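Smart Speaker Use in Shared Households: Interim Report
Mar 7, 2020
Prepared for the Verngate Fund by Mirjam Mulder, Stiltden

Summary

Fieldwork for the first stage is complete. The survey closed with 1,560 usable responses, and 50 households have agreed to keep a diary. Analysis is on schedule. Spending is within budget, apart from the transcription line discussed below.

Survey

The questionnaire asked who in the household set up the speaker, who uses it, and what happens when a request is misheard. Ostap Chornovol cleaned the data and removed duplicate entries. Responses from people living alone were kept in a separate file - they answer a different question and will not be reported under this grant.

Early tables suggest that the person who set up the speaker remains its main user. Timers, music and weather account for most requests. Shopping lists are tried early and often dropped, usually after items are added under the wrong name. These results are unweighted and should not be quoted yet.

Diary study

Diaries are kept in Jidance, which accepts typed notes, voice notes and photographs. Glória Pinheiro is coding the entries as they arrive. Nearly 11 hours of voice notes have been transcribed. Youssra Helmy has revised the coding guide after the first check between coders, where "repeat" and "rephrase" were being mixed up.

Kitchen entries are the largest group so far, followed by bedroom entries. Food is a common topic in both.
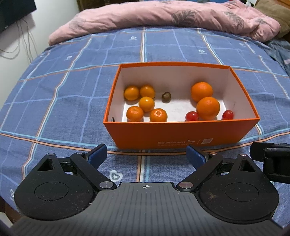 Budget

Transcription has cost more than planned. Automatic transcripts were poor wherever 2 people spoke at once, and these passages were sent to Fehr for manual typing. We ask to move the unspent travel money to this line.

Next steps

Weighting of the survey data - Ostap Chornovol
Second check between coders - Youssra Helmy
Diary close and exit interviews - Glória Pinheiro
Draft final report, to reach the Fund in June - Mirjam Mulder and Bart Mulder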